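The Atemach pineapple corer, one winter on
Kitchen drawer reviews, 2/22/21

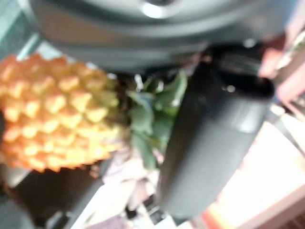 Beatrice Sang says she would sooner take a bread knife to the thing, lose a third of it and keep the drawer space, and that anyone who buys a gadget for one fruit deserves the cupboards they end up with. She has said this to me on the phone, by text and once across a car park. I put it first because it is the strongest case against the Atemach and she will check whether I left it out.

I bought mine in January. The Atemach is a corer of the corkscrew sort: a steel tube with a toothed rim, a flat spiral blade running round the bottom of it, and a handle on top that clicks off. You slice the crown from your pineapple, stand the fruit upright, centre the tube over the core and turn. The blade winds down through the flesh like a spiral staircase. You stop before the bottom, pull, and up comes a long coil of pineapple with the core stuck inside the tube. The skin stays behind as a sort of bucket.

That is the leaflet's account. The leaflet also shows a woman in a white blouse doing it, and I can only assume she has several white blouses.

First, centring. The core of a pineapple is supposed to run straight up the middle. In the supermarket ones it often wanders off to the side, and if you start the tube a finger's width out you get tough core in the rings and a good deal of sweet flesh in the bin. The little measuring marks on the Atemach's shaft tell you how deep you are, and that does nothing for this. I now cut the top off a bit lower than I'd like so I can see a decent circle of core before I commit.

Second, size. It comes in one width. A small pineapple gets its sides punched through, which lets the juice out over the worktop and down the front of the cutlery drawer. A large one is left with a thick wall of perfectly good fruit that you then have to cut out with a knife, so you may picture Beatrice's expression. There is a middling sort of pineapple for which the tool is exactly right, and I have started looking for it in shops with my hand held out in a ring like a man who has lost a doorknob.

Third, the juice. Every corer of this type makes a lot of it and the Atemach makes no effort to catch any. Work on a board with a groove. Work on a board with a groove inside a roasting tin, if you have one, and keep the tea towel away from it unless you want to know what a pineapple tea towel smells like on the third day.

When it goes well, though, it goes very well. My best time from whole fruit to a bowl of rings is 82 seconds, and I am slow. With a knife I take far longer, because I fuss over the eyes and go back for the ones I missed. The corer leaves the eyes in the skin where they belong. Ridwan Ginting borrowed it for a birthday, did four pineapples in a row and returned it with a note reading "fine, wrists hurt". I think that is fair. The turning gets stiff about two-thirds of the way down and the handle, which has a seam along the underside, lets you know about it.

Cleaning is the part I'd warn people off it for. The core jams in the tube. The leaflet suggests pushing it out "with ease" and does not say with what. A wooden spoon handle works. So does the wrong end of a rolling pin, provided you aim at the sink. Fibres get under the spiral where it is joined to the shaft and a sponge won't shift them, so it's an old toothbrush every time. It is sold as safe for the dishwasher, and it does go in, lying diagonally across the top rack and taking up the room of six mugs.

I also tried the Rukenik, which is the same idea in plastic. It costs less and flexes. On a ripe fruit it was passable; on a firm one the blade skated and I stopped while I still had an opinion to write down. The Markus is a different animal, a push-down cutter that cores and wedges in one go, and needs you to peel the fruit first, at which point you have already done the annoying bit by hand.

Nabila Jugah wrote in to ask whether the corer works on melon. No.

Would I buy it again? We get through a pineapple most weeks and I resent knives before breakfast, so yes, probably. If you have one at Christmas and one when somebody visits, see Beatrice.

Scores, out of ten
Speed: 9
Mess: 3
Cleaning: 4
Storage: 4, or 6 if you take the handle off and can find it again
Handle comfort: 5

Next month, egg slicers, including the one Endang Pelupessy posted to me with a wire missing.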